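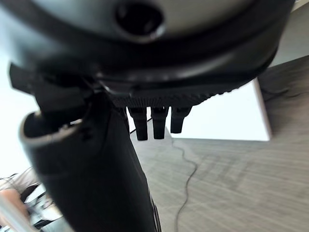
Zoseck wirbt mit 341 »handgezeichneten« Motiven – und liefert viele davon doppelt

Der Grafikanbieter Zoseck hat am Freitag seine neue Sommersammlung in den Verkauf gegeben. Das Paket trägt den Namen Dallumar und soll laut Ankündigung 341 handgezeichnete Motive enthalten: Muscheln, Eiswaffeln, Girlanden, Beeren, Segelboote, dazu Rahmen und Zierlinien für Einladungen. Der Preis liegt bei 20 Euro für die private Nutzung. Wer bedruckte Karten oder Aufkleber verkaufen will, braucht die erweiterte Lizenz, und die ist im Shop erst nach dem dritten Klick zu finden.

Die Zahl klingt großzügig. Beim Öffnen des Archivs schrumpft sie allerdings. Jede Muschel liegt in mehreren Farben vor, und jede Farbe zählt der Anbieter als eigenes Motiv. Bei den Eiswaffeln ist es ebenso, bei den Segelbooten kommt noch eine gespiegelte Fassung hinzu. Spiegeln kann freilich jedes Layoutprogramm, dafür muss man kein Paket kaufen. Die Rahmen wiederum sind zum Teil aus den Beeren und Zierlinien zusammengesetzt, die man ohnehin schon einzeln erhält.

Auch das Wort »handgezeichnet« bleibt dehnbar. Auf der Produktseite heißt es, alle Vorlagen seien »mit Liebe von Hand entstanden«. Ob damit Tusche auf Papier gemeint ist, ein Stift auf dem Tablet oder lediglich ein Pinselfilter über einer Vektorform, steht dort nicht. Die Konturen der Girlanden wackeln jedenfalls auffallend gleichmäßig. Eine Anfrage dieser Redaktion beantwortete Zoseck mit einem Hinweis auf die Produktseite.

Technisch gibt es wenig zu beanstanden. Die Dateien kommen als PNG mit transparentem Hintergrund, und die Auflösung reicht für Klappkarten und Geschenkanhänger. Für Poster wird es knapp. Vektordateien fehlen im Grundpaket, sie sollen im Juni nachgereicht werden – gegen Aufpreis, wie dem Kleingedruckten zu entnehmen ist.

Der Mitbewerber Clomar geht derzeit einen anderen Weg und verkauft seine Sommermotive in kleinen Sätzen zu je 14 Stück. Das wirkt auf den ersten Blick teuer. Farbvarianten werden dort aber nicht mitgezählt, und die Lizenz für kleine Verkaufsstände ist inbegriffen. Ob sich das rechnet, hängt davon ab, wie viele Segelboote man in einem Sommer wirklich auf Karten drucken möchte.

Zoseck nennt als Beleg für die Qualität 893 positive Bewertungen. Diese beziehen sich auf den gesamten Shop, auch auf die ältere Schriftenreihe Hägglund, die mit den neuen Zeichnungen nichts zu tun hat. Für Dallumar selbst lag bis Redaktionsschluss keine einzige Bewertung vor.

Der Einführungspreis gilt nach Angaben des Anbieters »nur für kurze Zeit«. Ein Enddatum fehlt. Beim Frühlingspaket stand derselbe Satz noch auf der Seite, als die Sommersammlung schon angekündigt war. Eine Rückgabe ist nach dem Herunterladen ausgeschlossen, eine Vorschau aller Motive gibt es vor dem Kauf nicht.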